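Notebook, shared bench, November, morning

Started the day meaning to write up the adhesive trials for Godoy and ended up, as so often, sorting out the big white table instead. I don't regret it. We had let things pile up for the whole of October, and Maribel Salazar said last week (very kindly, over coffee) that she had spent longer looking for a pencil than using it. Fair enough!

So, for whoever reads this after me: the loose stationery that used to drift across the table now has rules. Pencils and pens live in the black mesh cup. Tape, the long ruler and the box of 400 labels go in the second drawer, the one that sticks, so lift it a little as you pull. The old Covard catalogs went to recycling, except for the one with Wiroj's notes in the margins, which I put on his chair so he can decide for himself.

I wiped the top down twice with the mild soap and once with plain water. Please don't use the Stenimum cleaner on it again. I know it smells wonderful and I know I was the one who bought it, but it left a film by the window end that took me most of an hour to get off, and I'd like to keep the matte finish looking the way it does now. 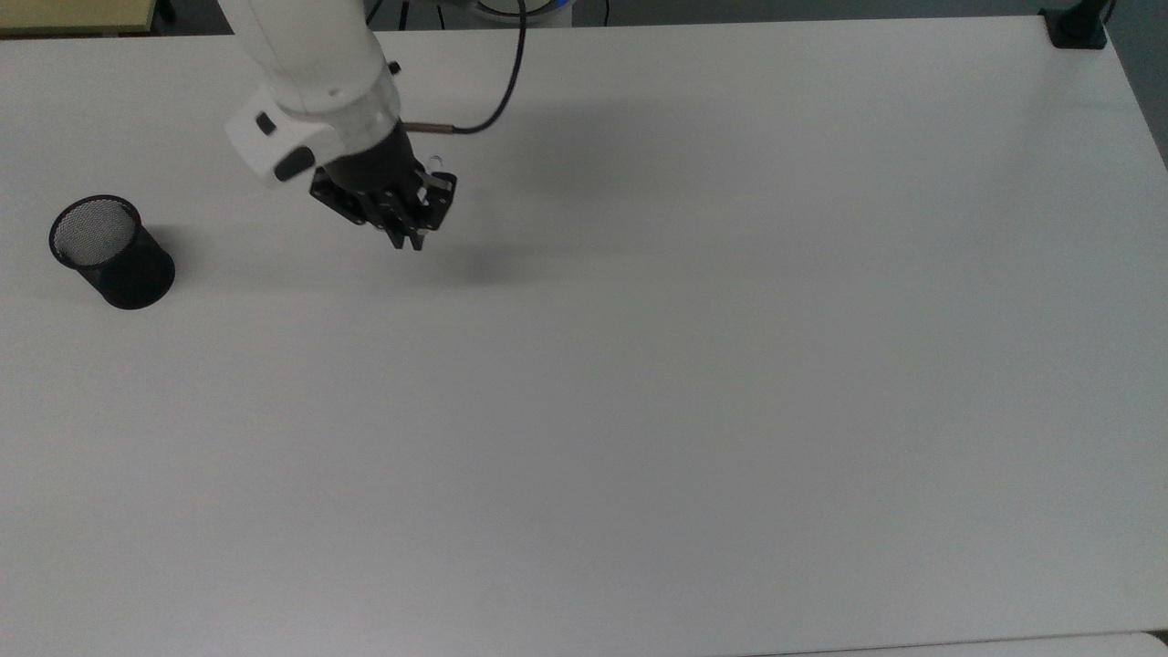
Then there is the matter of the cup itself. I had my doubts about mesh, having grown up with a solid tin one on my father's desk, but I've come around to it. The eraser crumbs don't sit at the bottom forever, and it's easy to shake out over the bin. Érica Aguiar wanted it on the right, being right-handed, and Gleice wanted it over by the lamp. I've settled on the left for now and we can see how everyone feels at the end of the month. If you move it, put a line in here so the rest of us aren't hunting.

Supplies: 7 soft pencils left in the cupboard, plus a fresh packet of 17 from the Ditoto order that Edileuza Damasceno signed for. She also found the good sharpener (behind the radiator, poor thing) and cleaned it up with a toothbrush. The order of 3000 sheets of plain paper hasn't come yet. I called before lunch and was told to call again, so I'll do that tomorrow.

Still to do: a felt pad under the short leg of the stool, a new label for the second drawer, and somebody taller than me to look at the top shelf. The Godoy write-up is half finished and my handwritten figures are in the blue folder. Maribel, if you get to it before I do, page three is the one you want, and the coffee stain on it is mine.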